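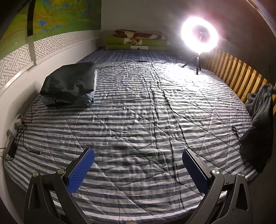
Macario Beltrán, commenting on an earlier draft of this section, held that a made bed cannot be coded as a work surface, and that the cover should be treated as the top layer of the bed whatever happens to be lying on it. A bed with folded blankets on it, in his view, is a bed with folded blankets on it, and the coding scheme should stop there.

We have kept the objection in mind but not followed it. In the homes we visited, the cover was the largest level area in the bedroom, and in most of the smaller apartments it was the largest in the home. Objects were put on it for reasons unrelated to sleep. The sample consists of 49 beds in 40 homes, all in the Vindham and Brirdale districts, and the visits were completed in March. The protocol was revised once, on 27/11/2024, when the category "bedding in reserve" was split from "garments."

4.1 Zones of the cover

For coding purposes the bed was divided into four zones: the head end, the two long sides, and the open center. The foot end was merged with the center after trial coding, as the two raters could not agree on where one stopped and the other began.

Figure 3 shows a bed on which all the zones can be told apart. The head end holds the reserve bedding: a patterned blanket in brown and cream on top of green printed bedding, with a lime-green layer at the bottom. The stack is against the back wall and is coded as stored. One long side, next to the wall, has a folded dark bundle with light blue folded cloth showing beneath it, together with a power strip, a charger and several loops of black cable. The other long side is bounded by a slatted rail of light pine. A dark grey cloth hangs over the slats and onto the bed, and is coded as draped. A lit ring light on a small tripod stands on the mattress toward this side.

Two points follow for the scheme. First, the rail counts as part of the surface. It takes cloth in the same way that a chair back does, and raters who left it out lost most of the draped items in homes with railed beds. Second, electrical items need a code of their own. In the first version they were entered under "other," where they were mixed with books, trays and toys. Power strips were found on or beside beds often enough -- mainly where the outlet was behind the headboard -- that a separate entry was justified.

4.2 Cloth on cloth

Loose fabric on a quilted cover is harder to record than any other class of object. A box has an outline. A garment dropped on bedding takes up some of the folds beneath it, and its edge may be read as one more crease. Dong-hyun Ki proposed that raters identify fabric by pattern first, by color second and by outline last, and this order was adopted for the full sample.

The order works well where the patterns differ in scale. A cover with broad stripes, such as the Drullholm type common in the sample, can be separated from a fine check even when both are dark and light in similar proportion. It works less well when the fine pattern is folded. Houndstooth seen flat is a check; along a steep fold the same cloth may read as a thin diagonal stripe, and at low resolution it becomes an even gray. In Figure 4 the check is clear in one part of the cloth, while the part that drapes to the lower right reads as fine stripes. The cover beneath has stripes as well, but much wider ones, and it is further marked by diagonal stitching.

Dark fabric without a pattern remained the main source of disagreement. The bundle at the left in Figure 4 was entered by one rater as a garment and by the other as a cloth of unknown use. Neither entry could be confirmed, and the item was kept as "dark textile, unspecified." The same rule was applied to all similar cases. We did not use position on the bed to settle the type of an item, as position is one of the variables under study.

Figure 4. Houndstooth fabric raised to a peak over a striped, quilted cover, with a dark bundle at left.

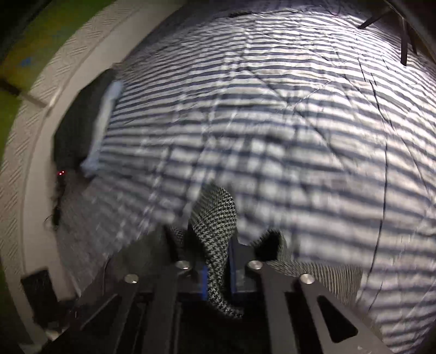
4.3 Treatment of creases

Creases in the cover were scored on the Moon scale, which runs from 0 (flat) to 100 (fully bunched). Stitching lines were excluded. On quilted covers this requires some care, because the filling pulls the top layer into shallow folds along each seam, and a rater new to the scale tends to score these as disturbance. Scores for quilted and plain covers are therefore reported separately in Section 5, and no comparison between the two groups is made.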